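Notes from the Kuruvwood visit

February 23, 2022

Back late, typing this up before I forget. Went over to see the Nogueira people at their Kuruvwood unit, two-arm assembly work mostly, small gears going onto a round metal plate. I was there for the safety paperwork and the house rules more than the arms, but we started in the work area anyway.

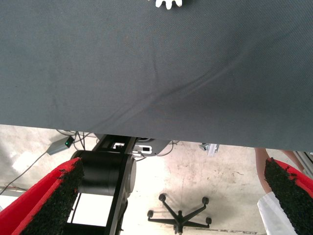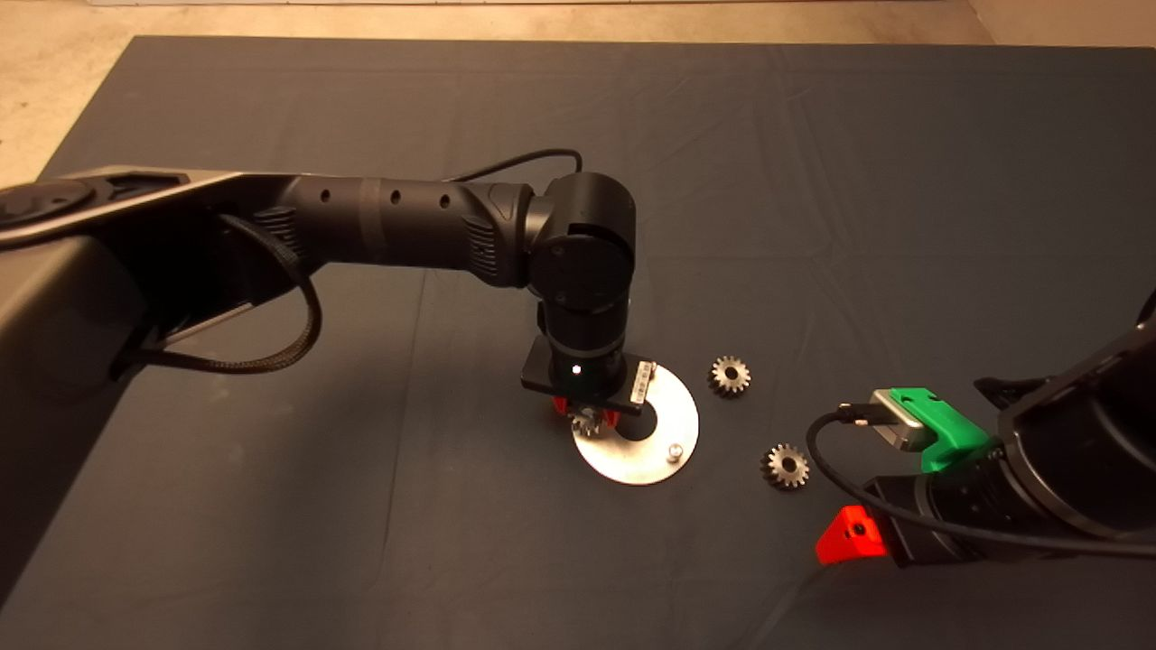
Gears and disc on the grey cloth.
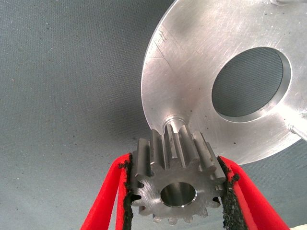
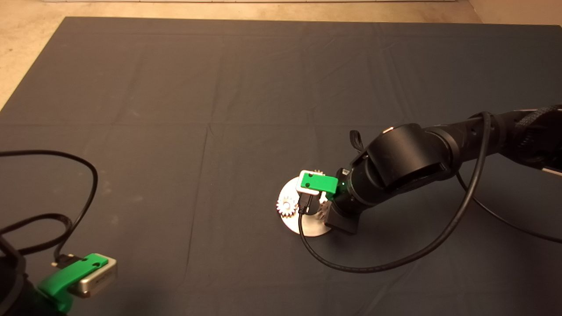

Lindalva Brito took us round. She wrote most of the rules herself and it shows, no padding, all fits on one side of A4. Copied down what I could.

Speed first. 300 mm a second is the cap whenever a person is inside the line, no exceptions for "just a quick look". Supervisors can't lift it on their own either, needs two signatures. I asked how often that gets done. Twice last year.

Then the stop buttons. Tested at the start of every shift, by whoever is going to be working there, and written in the book with initials. The book is paper. Grarnlow (their outside auditor) wanted it on a tablet and Lindalva said no, she likes seeing the handwriting change. Fair point, I've seen those tablet logs with fourteen identical ticks all entered at the same minute.

Finger pads are checked by cycle count. Changed at 4,000, and the last set came off early at 3,712 after someone flagged grit coming away. That was logged as a near miss, which I thought was harsh till she explained that crumbs of pad in a gear bore count as a product fault in their scheme. Ours would never have caught it. Must look at that.

Cables: any new run gets moved through full reach by hand, power off, before anyone signs. Slack is judged by eye and I'd want a number there. Said so. She wrote it down.

Risk assessment is redone whenever the tool, the part or the layout changes. Layout includes chairs, apparently! They had a long argument over that one. The old sheet stays clipped behind the new one so you can see what moved.

Didnt get to the training records, ran out of time. Flevau were booked in after us and already in the corridor with their coats on. From what I saw of the index there are 14 modules, and refreshers come round each June.

To do for our place:
stop test book, paper, start now
two signature rule for speed
pad life by cycles instead of "when it looks worn"
ask Lindalva for the blank change form, she said she'd send it

Parking is terible by the way, use the back gate and ring the bell twice.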